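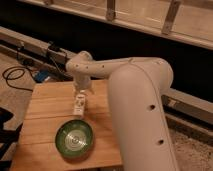 Figure 3. Robotic arm over a light wooden board. Photo: Timo Petersen

4.2 What the concession was supposed to deliver

The case for handing the Atus water network to a private operator rested on one claim that was repeated so often it stopped being examined. The public utility was broke, the argument ran, and it was broke through bad management. A firm with its own money at stake would fix the leaks, collect the bills and extend the pipes to the hillside districts. The lenders' appraisal treats this as settled in its opening pages and spends the rest on how the sale of the concession should be arranged.

We think the first half of that claim is weaker than it looks. Palaniappan's reading of the utility's old accounts shows that the largest unpaid customers were government offices, and that the biggest single drain was interest on foreign-currency loans taken out to satisfy an earlier round of reform. Neither of these is a management failure in the ordinary sense. A well-run utility would have had the same debts, and would have found the same ministries slow to pay. The appraisal mentions the arrears in a footnote. The loans do not appear under the heading of causes at all.

The concession was awarded to Flustton, the only bidder left by the final stage. The contract, known locally by its program name, Tretulel, promised 2000 new household connections in the hillside districts and a tariff that would rise only with inflation. It also contained a clause allowing the operator to ask for a review if the currency lost value. Wang, who worked through each version of the draft contract, notes that this clause was added late and was not part of the public consultation. Given the country's history with its currency, it is hard to believe that anyone involved thought the clause would go unused.

It was used in the first year. The tariff went up by 16 percent, on top of inflation, and the new price applied to old and new customers alike. The operator's own reports describe this as an adjustment. The families interviewed by Kang used other words for it.

Connections are where the official story is most confident, and where we would urge the most caution. The progress report states that 82 percent of the target was met. That figure counts a connection when the meter is installed. It says nothing on whether the household opened an account, whether the line had enough pressure to carry water uphill, or whether the account was still active a few months later. Kang's interviews, more than 200 in all, covered the upper streets as well as the lower ones, and they do not support the cheerful version. In the upper streets people spoke of meters that had never been used, and of going back to tanker sellers in June, when the supply was at its worst. We can't say how common this was across the whole district, as the interviews were not a random sample. But the lender's report can't say either, and it does not admit as much. 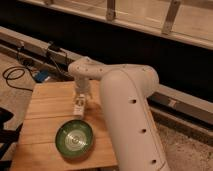
Who carries the risk when a water concession falls short of its targets?

Mostly the public side. The government guarantees the foreign loan, households pay the reviewed tariff, and the operator's penalty is limited to a performance bond that can be renegotiated.

Jang's comparison of the penalty terms makes the point in more detail. On paper, the operator had to pay for each month of delay. In practice, the penalties were suspended during any tariff review, and a tariff review could be requested by the operator. It takes little imagination to see how a firm might behave under those terms – and the correspondence released by the regulator suggests that Flustton understood them well. Each time a deadline came near, a request for review was filed. We have no evidence that the requests were made in bad faith. The contract made it unnecessary to ask.

Defenders of the program offer two replies. The first is that bill collection improved. It did, and the gain should be granted. However, much of the improvement came after the finance ministry agreed to pay its own arrears through a special transfer, a step it could have taken with the network still in public hands. To credit the operator with this money is generous.

The second reply is that things would have been worse without reform. This may be true. It is also a claim that can't be tested with the data the lenders chose to collect. No baseline survey was carried out in the hillside districts before the handover, and the utility's old pressure records were not passed on. An evaluation that begins after the event, and relies on the operator for its numbers, will tend to find what the operator has recorded.

None of this shows that the old utility served the poor well. The upper streets of Atus bought water from tankers before the concession, and they had reason to distrust promises from either side. Our complaint is narrower. The loan has to be repaid in full, on schedule and in foreign currency, whatever happens at the tap, and the terms under which it was offered placed that duty above every service target in the contract. Section 4.3 turns to the repayment schedule and how it shaped the second tariff review.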